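Clulwood Respite Rooms: progress report to the Kandpal Fund

Thursday, August 6, 2026
Prepared by Shirley Hebden

The grant pays for short overnight stays for people who look after a relative at home. The second half of the money was released in the spring and we have now spent most of it. Bookings are ahead of the plan, the repair work is behind it, and the night staffing question is still open.

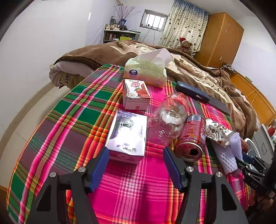 3 min read

Stays and bookings

Guests have used 224 nights since the grant began. The target for the full term is 600, and the fall months are usually the busiest. Most guests stay two nights. A few have asked for a full week, and we have said yes when the calendar allowed it.

The bedrooms are small, so each has one bed and a narrow table. Guests told Ashok Bisht they wanted the rooms to feel less like a clinic. He replaced the plain white linen with colored cloths, and the plaid ones have been well liked. The cost came out of the furnishings line, which has a little left in it.

Referrals still come mainly from the two doctors' offices on the east side. We have had very few from Pleltitz, even though the bus now runs on weekends. Omprakash Katiyar is visiting the clinic there this month to leave leaflets and talk to the front desk.

Repairs

The back stairs are finished and passed inspection. The second bathroom is not. The first contractor withdrew in the spring, and Zendeck took over the job at a higher price. Vlastimil Michalík has moved money from the garden budget to cover the difference. We would like your written approval for that change.
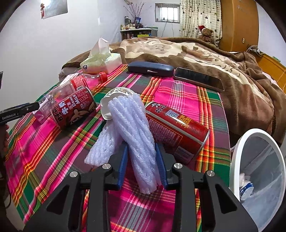

Word count: 340

Staffing

Teodor Sârbu has covered most nights himself, and that can't go on through the winter. We advertised for a second night worker and had three applicants. One was suitable but wanted more hours than we can offer. The post will be advertised again with a split shift.

Guest feedback

We hand out a short form at checkout. People rate sleep and quiet highly. The common complaints are the late check-in time and the water pressure upstairs. Check-in has been moved to 2 p.m. The water pressure should improve once the bathroom pipes are replaced.

Next period

Finish the bathroom.
Fill the night post.
Offer up to 100 nights before the next report.
Send you the revised budget with the garden line reduced.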